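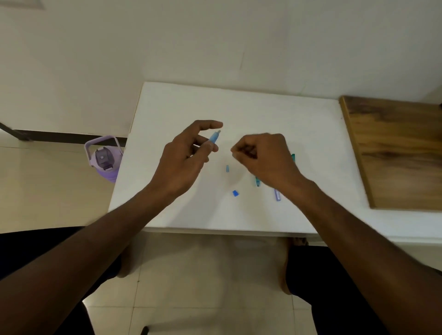

The light blue one, under consideration.

21 January 2023
by Zonel

I have started labeling things again. It comes on in January, the way other people get colds or gym memberships.

The trouble this year began in the freezer. I went in for soup and came out with a block of something the color of a brick, in a tub with "GOOD ONE" written on the lid in my own handwriting. I have no memory of the good one. I thawed it, heated it, and ate a bowl of what I now believe was pasta sauce with nothing under it. It was fine. It was not, I would say, the good one.

So I made rules. Every tub gets the name of the food, the month, and how many people it feeds. I wrote these on an index card and stuck it to the freezer door, and within two days I had broken the first rule by writing "beans etc."

My mother labeled everything. The fuse box in the house where I grew up had a second, larger label explaining the first label. She had a shoebox marked "string, short" and another marked "string, useful," and we were never allowed to mix them. I thought this was the funniest thing in the world until I had my own house and spent an evening in June flipping breakers one at a time while someone yelled from upstairs whether the fan had stopped. The previous owners had labeled exactly one switch. It said "NOT THIS." I still don't know what it does, and I have respected their wishes.

After the freezer I moved on to the spices, which was a mistake, as I have 5 jars that are all brown powder. You can smell two of them apart. The other three smell like the inside of a drawer. I labeled one "cumin?" and felt that the question mark was the most truthful thing I'd written all month.

Then the cords. I own a bag of cords. Everyone does. I bought a roll of 500 stickers from Brarnell, the stationery place next to the dry cleaner, on the theory that I would tag each cord with the thing it belonged to. This requires knowing what it belongs to. I got as far as the toaster oven, which already had its cord attached, and put a sticker on it anyway for morale.

A word about the stickers. They come off in the freezer. They do not come off a library book, or a sleeve, or the dog. If Brarnell would like to swap the glue from one side of that equation to the other I'd happily buy another roll, once I've used up this one, which at my current pace will be some time after I'm dead.

I did get one real win. The shelf in the hall closet now says "light bulbs," and there are light bulbs on it. I've opened the door a few times just to check. Last night I caught myself showing it to a guest who had only asked where to hang a coat.

The coat went on the doorknob, same as always. There's no label for coats yet. I'm also down to one tub in the freezer with no name on it, and I've decided to leave it until spring, partly out of curiosity and partly because whatever's in there has frozen to the shelf.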